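Notes from the teaching bench, 5 July 2019

I finally got my turn with the hand controller this week, and I've been a pest about it ever since! For anyone who missed the last newsletter, we're teaching the Cukilness arm to handle capped test tubes. You steer the gripper yourself, one run at a time, and the software learns from whatever you did, good habits and bad ones. So far the group has saved 1,129 runs, and Lucian Vlad wants roughly 1,987 before we train anything in September.

The first thing Lucian had me practice was plain driving – fingers shut, over bare table, just getting a feel for how far a nudge of my hand carries the arm (further than you'd think, if you're me).

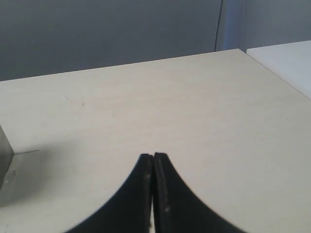

Fingers closed, over the tabletop.

I spent most of a morning on that. My wrist kept creeping to the right and I'd have to stop, breathe, shake out my hand and go again. Raluca Ghiță told me to slow down at least twice, and she had a point, but slow is hard when you can see exactly where you want to go.
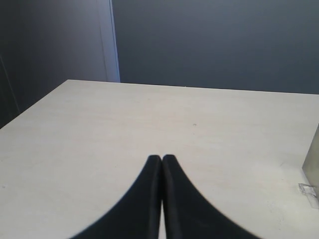 Luminița Lazăr thinks we should keep the wobbly runs too, as long as the person recovers, and wrote back to my draft that a robot that has only seen perfect driving won't know what to do once it drifts.

I like that idea a lot, partly for selfish reasons. We'll try it both ways and compare. Meanwhile the tubes are where it gets fun, because you have to come down near the cap, close gently and keep your hand steady

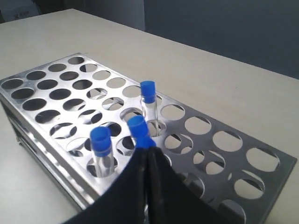

while the neighbors stay put in their holes. My best advice is to look at the gap between the tubes before you look at the tube you want. If you'd like a turn, send a note to Anahera Cosgrove, who has the sign-up sheet. Sessions run 9 to noon, and bring a sweater!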